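Do you need a tray to eat lunch?
21 March 2023

I have been suspicious of trays for most of my adult life. They belong to hospitals, airplanes and people who own a breakfast nook. So when every second home blog started telling me in January that a "lunch landing tray" would fix my eating habits, I rolled my eyes and kept eating over the sink.

Then I gave in and bought one. It's from Tevotby, it cost 55 dollars with shipping, and the listing had 642 reviews, most of which seemed to be written by the same very happy person. The idea is that you put your whole lunch on it before you sit down, so you stop wandering back to the cupboard. I have my doubts. I can wander back to the cupboard from anywhere.

What I will say is that the rectangular shape makes more sense than I expected. A bread roll set crosswise at one end takes up very little room, and you still have most of the tray left for whatever else you're having. The raised rim should help with crumbs too. Fruit is better off on its own plate, in my view. A lemon on a round plate looks a bit silly, but at least it has somewhere to be.

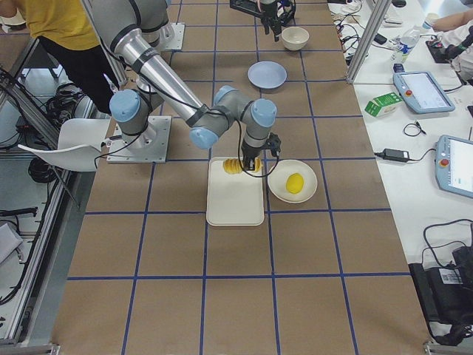

What about the matching dishes?

Clastton sells a set in cream and pale blue, and of course the pitch is that you need all of it. I don't buy that. A plate and a bowl will do most lunches, and the second plate mostly sits there looking pretty. Sokol has something similar for less, though the colors are duller and I didn't like the weight of the bowl.

I do like cream with a little blue — bread looks good against it, and so does anything yellow. But that's a reason to buy one plate.

Two weeks in

I've used the tray for 2 weeks now. Do I snack less? No. Do I eat at the table more often? Yes, and I'm annoyed about it. The Plemudar version comes with handles and costs 116 dollars, and I can't think of a single roll that needs handles.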